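Home Recipes Around the House Sewing About Me Contact

Wash day for the fluffy ones

So I finally did it. I'd been putting off washing the plush toys since April, which is a little gross when I write it down, but they'd gone kind of gray around the edges (in my mind they were white once? they were never white, Milagros says, and she bought half of them) and they smelled like the back of a closet. I dragged out the basket with the tan rim and off we went!
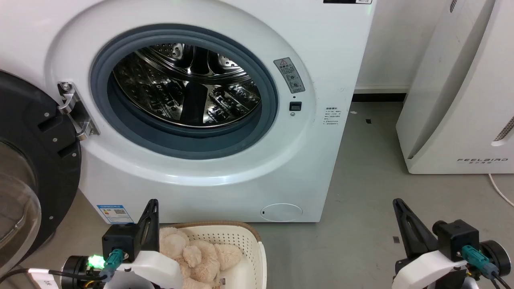
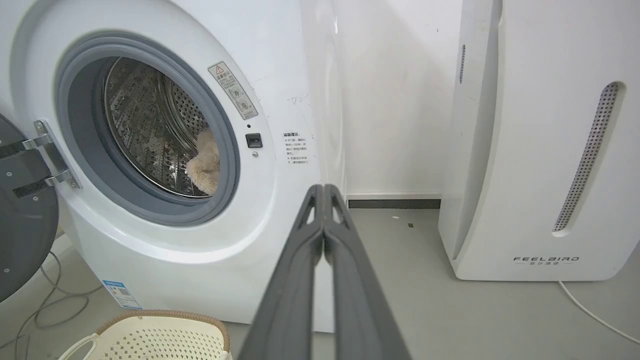
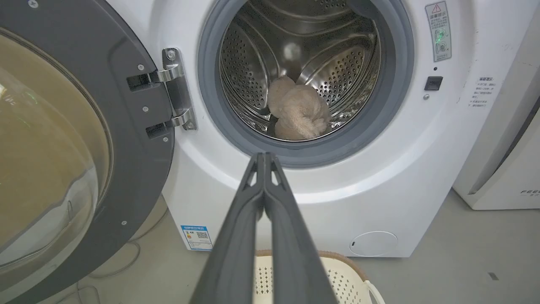 Front loader, door wide open, beige fluff in basket and drum.

I went with a cold delicate cycle and half my usual detergent, because last time I used a full cap and spent the evening rinsing suds out of a bear. Low spin too. Keegan thinks I should put everything in pillowcases first, and he's probably right for anything with button eyes, but I only own two spare pillowcases and they were on the bed.

A few things I'd do again: check the seams before anything goes in (I sewed up one armpit, very glamorous), and wipe the rubber gasket afterward — shaggy fur sheds and it all hides in that fold. I'd skip the dryer completely. I tried it once on low and the fur came out crunchy. Now they sit on a towel by the window and I fluff them with an old hairbrush whenever I walk past.

Next up is the bath mat, which I'm dreading. If anybody has a trick for the rubber backing, please tell me!

8 comments 200 shares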